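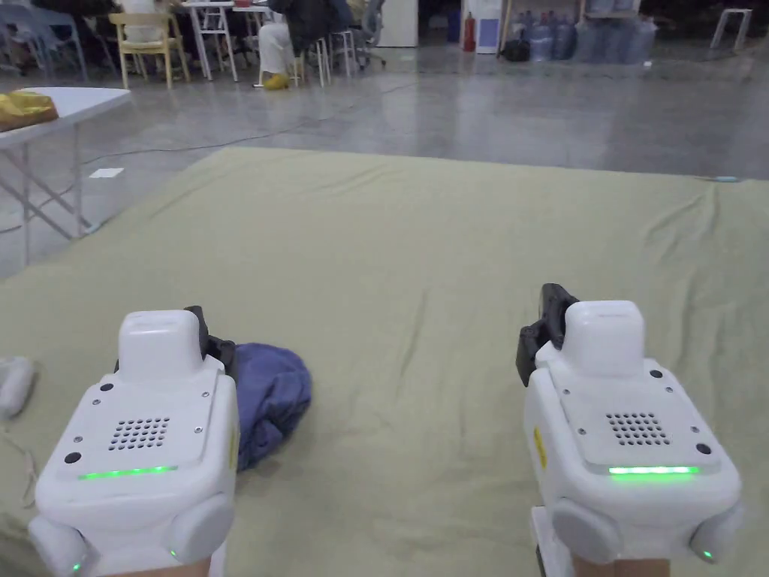
Section 2. Folding a long-sleeved shirt flat

I fold all my shirts low down on a big sheet, and I'd say do the same if your table is as small as mine (the little Trokside one, hopeless for sleeves!). You want elbow room on both sides.

1. Smooth the sheet out with your palms. A few ripples near the edges won't hurt.
2. Shake the shirt hard, twice, holding it by the shoulders.
3. Lay it down and pull the body out wide before you touch the sleeves.
4. Sort out one sleeve at a time. Untwist it from the shoulder down to the cuff, then bring it across the body.
5. Fold the sides in, then bring the hem up to the collar.
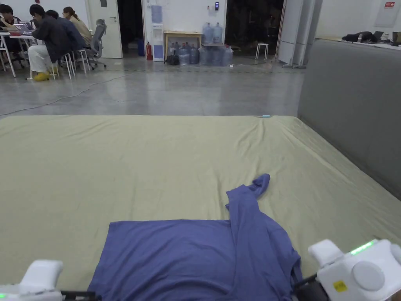

Body spread out, sleeve still to be straightened (steps 3 and 4).

Note: creases in the body at step 3 are fine, just stroke them towards the hem.

Caution: don't tug a twisted sleeve by the cuff. I stretched a lovely Hultavlow shirt that way last September and it's never hung right.

For jumpers, go on to section 3, which Ilari Miettinen wrote and which is much tidier than mine.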